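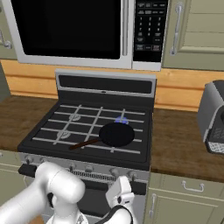
I've been building a kitchen robot arm in our shared workshop since December, and the job I keep coming back to is teaching it to move a pan around a stove. Before I let the real arm anywhere near a burner I run everything in simulation, and this is how I set mine up. My practice kitchen has a gas range with the back-right burner lit and a black frying pan sitting just in front of the flame, a bit off to the side. The long handle runs diagonally across toward the left, so the arm has to come at it from an angle. It makes a great first task!

What you'll need: a computer with a decent graphics card, a model of your arm, and a kitchen to put it in. I use Rukirex for the physics (any simulator you like is fine) and the Stendadier kitchen pack, which took me a whole evening to download on our workshop internet. Bring snacks.

Step 1. Load the kitchen and then the arm. Put the base where it'll really stand. I had mine way too close to the oven the first time and the elbow kept going straight through the door.

Step 2. Set the camera. Mount it low and behind the gripper, and check that you can still see the pan and the knobs when the arm is resting. Mine covers part of the oven handle and I just live with that.

Step 3. Fix the friction on the pan. The default was so slippery that the pan shot off the stove like a hockey puck. Raise it a little at a time, push the pan with the gripper closed, and stop when it slides and then settles.

Step 4. Drive it by hand. I recorded 96 runs with an old game controller, and the early ones are awful (keep a few of those anyway). Go slow near the handle, close the gripper, lift just clear of the grates, move over, set down.

Step 5. Train. I do up to 3000 rounds overnight and save every 200. Look at the saved ones in order the next morning, with coffee, and don't just grab the last one. My best so far was well before the end.

Step 6. Shuffle things. Turn the pan handle, change which burner is on, swap the cabinet color. If the arm only works with one layout, go back to step 4 and record more.

Next up for me is the knobs. They're small and round and my fingertips are too fat for them, so I'm printing a narrower pair tonight. I'll post the files once they fit.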